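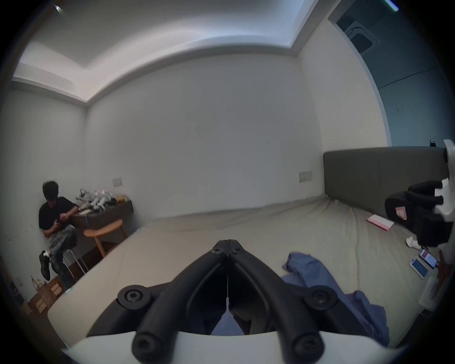 Can you fold a shirt with a two-finger gripper and no wrist camera calibration?
Partly. Our team at the Prallton summer course got usable folds on thick cotton. Thin cloth slid out of the pads.

1/ Course project log, July. Team of two: me and Anel Mnguni. Task is pick, fold once, place. Target is 300 hand-held demonstrations before the policy gets trained.

2/ Each demo is capped at 30 seconds. Anything longer gets cut into two or thrown out. Vivek Vashisht, who runs the course, wants the cap lower. We disagree and have left it alone for now.

3/ Tracking loss is the main problem. Pose comes from the fisheye video plus the IMU. Plain walls give the tracker very little to hold on to, and a quick turn of the wrist finishes it. 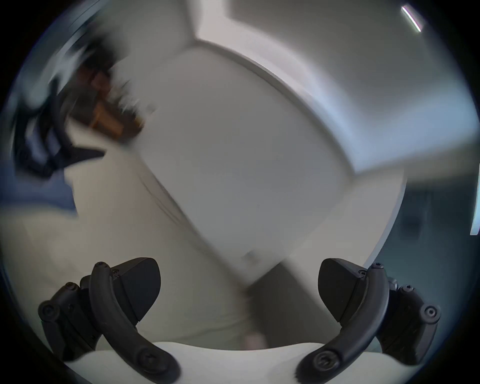
Gripper view during a fast move. Heavy blur.

4/ First batch: 63 demos recorded, 9 rejected for lost pose. We rejected them by hand, then ran the Orkis script over the same set. It flagged the same ones.

5/ Changes for batch two. Shorter exposure, slower approach, and the mapping pass goes first, with a full loop of the room before any cloth is touched.

6/ Finger width is logged per video frame. Zero offset drifts if the linkage screws back out, so check them with a hex key at the start of each session. Tapia team skipped this and had to redo a day.

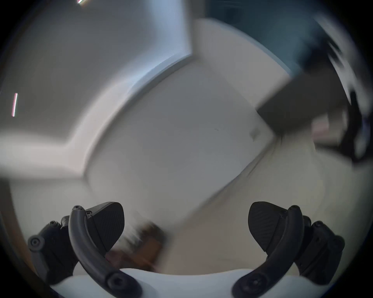
7/ Shorter exposure costs us light, so gain goes up and the cloth edges get noisy. We will train on both settings and compare on the held-out set.

8/ Saturday: second batch, then a first training run on the Gredier machine if the queue is clear. Config and reject list go in the course repo after that.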